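Planning a Small Robot Station: Your Budget Questions, Answered
5 min read

I run the equipment planning at Prukdale, which sounds grander than it is. Mostly I make spreadsheets and argue with Octavio Aravena over cable lengths. After our last open evening I got so many emails asking the same things (how much, how big, what did you forget?) that I've put my answers in one place. I'm not selling anything, and your prices will differ from mine, so treat the numbers as one small shop's experience.

Where should I start, with the robot or with the task?

With the task, please! I know the arm is the fun part. I had a folder of brochures before I'd written down a single object we wanted to pick up, and it cost me most of a spring. Write out what you want handled, how heavy it is, whether it squashes, and how often it changes. Then go shopping. Our list had soft things on it, and that one word, soft, knocked out half the grippers I'd been drooling over.

Do I need a robot arm in the first year?

Maybe not. We put our first-year money into hand-held grippers with cameras on them, so people could do the tasks themselves and we could record how it went. The arm came into the plan later, once we knew which tasks were worth automating. If your budget is tight I'd do it in this order again. You learn so much about reach and lighting and awkward objects before you've bolted anything down, and bolts are expensive to regret.

What did you spend on the first station?

Without the computer, $811. I had set aside $500, so you can see how good my guess was. The gripper parts were right on target. What blew the budget was everything near the gripper: the screen, a proper stand, spare cables, gloves, and a table that didn't wobble. If you only take one line from my spreadsheet, take the one called "everything else" and make it bigger.

What kind of table should I buy?

Flat, steady, easy to wipe, and plain. I'm fond of a white top because small colorful things are easy to find on it, both for people and for the software. The catch is glare. A bright top under bright lights can wash out, so try your camera on it before you order a second one. Round or square is mostly taste. A round one lets people come at the work from any side, but you'll swear at it when you try to clamp something to the edge. Make sure knees fit underneath too, as folks will want to sit.

Do I need special test objects?

Nope. Iara Aravena (Octavio's sister, and the most sensible person on our planning calls) talked me out of a boxed set that would have cost $305. Knitted and crocheted bits are wonderful for practice. They give when you squeeze them, the loops make a nice texture for the camera, and they don't shatter on the floor. Raid a craft fair. Do keep a couple of hard objects around as well, or you'll end up planning for a world made of yarn.

How much room does one station take up?

More than the table, always. Picture the person, their elbows, the screen, whatever the screen stands on, and a cable that wants to go exactly where the person's arm is going.
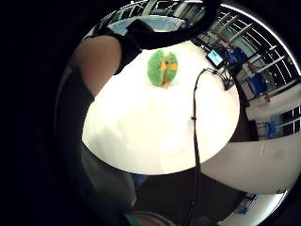
How should I handle the cables?

Budget for them as real equipment. Measure from the gripper to wherever it plugs in with the arm fully stretched out, then add slack, then buy a spare in the same length. A cable lying across the tabletop is going to meet your object sooner or later, so price clips and an overhead hook too. Octavio would like me to add that he said this from the beginning. He did!

Is a screen at the table worth the money?

Yes, and it can be a little one. Get a mount that tilts. If you're anywhere near a big bank of windows, check it in the middle of the day, when the light is at its worst, and see if you can still read it.

Should I buy gloves?

I would, in more than one size. We went with black because it was what the supplier had. Have people try them with the gripper in hand before you buy a stack, as a glove that feels fine on its own can bunch up under a strap.

Which suppliers did you look at?

We got quotes from Mondine and Lazarević. Mondine was quicker to answer, Lazarević itemized every last screw, and I ended up loving the screws. Ask anybody you talk to what a replacement finger costs and how long it takes to arrive. We keep 3 spare sets in a drawer and I sleep better for it.

Can I plan for a second station right away?

You can plan it, but hold off on ordering. Run the first one for a few weeks and keep a running list of annoyances. Ours went straight into the order for the second station, which Surnitlow is helping us lay out in September.

Can I see your spreadsheet?

Sure, write to me and I'll send a copy. The tab with the scribbles in it is Iara's.

Contact | © Prukdale | Back to top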